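Writing the rules for a two-finger gripper

When Garkholm revised its handling rules in May, the part that took longest was the section on approach. Loubna Filali, who leads the bench programme, wanted limits that an operator could check by eye before each run. The earlier text had asked only for "adequate clearance", and two sites had read that in different ways.

The new wording sets out the order of checks. The fingers must be fully open before the arm moves down. Every object within reach has to be entered on the run sheet, including those that will not be picked up. An object that can roll is marked as such, and its long axis is noted relative to the wrist. The target is named last.

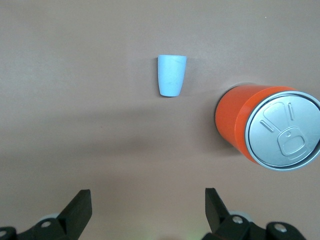
Wrist view with the fingers open: a light blue cup, upright, and an orange-red can on its side.

Under the rules, a cup and a can on the same surface are treated as separate classes. The cup is graded as a tapered body. Contact is made below the rim, at low force, and the grip is held for two seconds before lifting. A can lying down is graded as a rolling body. The fingers must close across its width, and neither may touch the pull tab. If the can is wider than the permitted opening, the run is refused and the sheet is signed to say so.

Haziq Sopacua, who audits the logs at Belemcombe, has applied the draft to 3,000 recorded runs. His main complaint concerns shadow. Some detection software places the edge of an object where its shadow ends, and the draft gives no lighting condition. He has asked for a fixed lamp position to be written into the annex.

Aksel Frandsen disagrees. In his view a lamp clause would tie the document to one bench layout, and the fault should be dealt with when the camera is calibrated. Both comments are recorded in the draft dated 2018-09-22. The clause on fastener checks at the finger mounts has been agreed and will stand as written.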